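Linell Shared Kitchen, Rukville: Progress Report to the Akl Fund, March

The grant covers dish storage and tableware for the Rukville kitchen. Upright racks are now in use on the worktable. 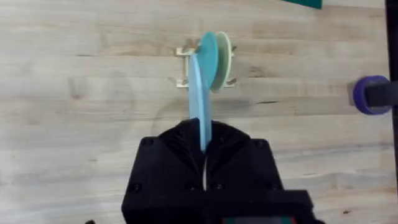

Reading time: 2 minutes

Plates are stored on edge, which leaves more of the tabletop clear for meal preparation.

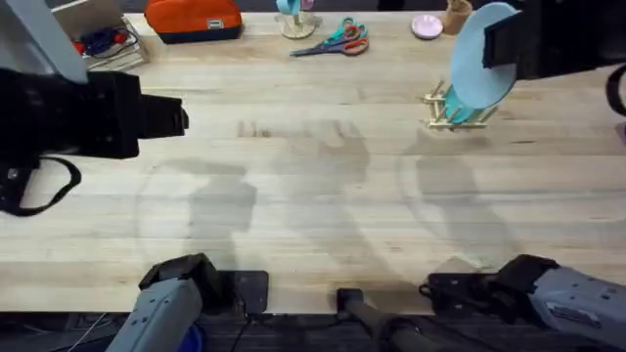 Dish rack and plate, Rukville worktable.

Spending to date is $319. Two further racks are on order for Sovthorpe.
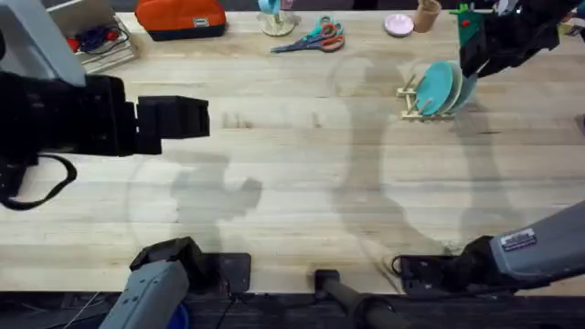

Sovthorpe has asked that its racks arrive before the spring meals begin.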